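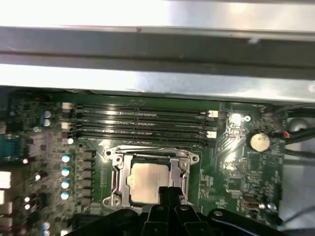
Figure 3. Processor socket and memory slots of an opened server chassis, seen from above.

3.2 Condition of the parts at opening

The machines in this study came from the Skullthorpe and Jonley offices of one employer, which replaced its desktop workstations in September. We received 136 of them. Each was given an Edudix record number, laid on its side and opened before any part was taken out. We looked first at the processor area and the memory slots, as these are the places where most of the resale value is found and where careless work does most damage.

In Figure 3 the four memory slots are empty and the white latches at their ends can be seen on both sides. The processor is seated in its socket, inside the metal bracket, with the lever at the left. We call this state "bare": no heatsink above the processor and no memory in the slots, but the processor still in place. It is the state in which we checked the socket, the latches and the contacts for wear.

Following Tamiru, we separate parts that can be reached directly from parts that are reached only when another part has been removed. The memory belongs to the first group in most of our machines. The processor always belongs to the second group, because it lies under the heatsink – and in 34 machines the heatsink was also difficult to free. 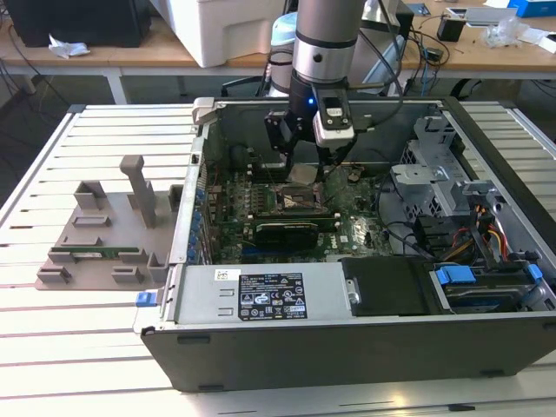 The power cables need a separate remark. They were not counted as parts, but they have a strong influence on the time of the work. Where the bundles run beside the drive cage, they can be left alone while the processor and the memory are handled. Where a cable loops over the board, it should be moved aside before the parts near it are touched. We recorded such cables as "crossing", without regard to their colour or thickness.

Work on one machine was stopped after 300 seconds if the processor area was still not free. These machines were kept in the sample and are reported separately in the next section – their exclusion would make the mean time look better than it is.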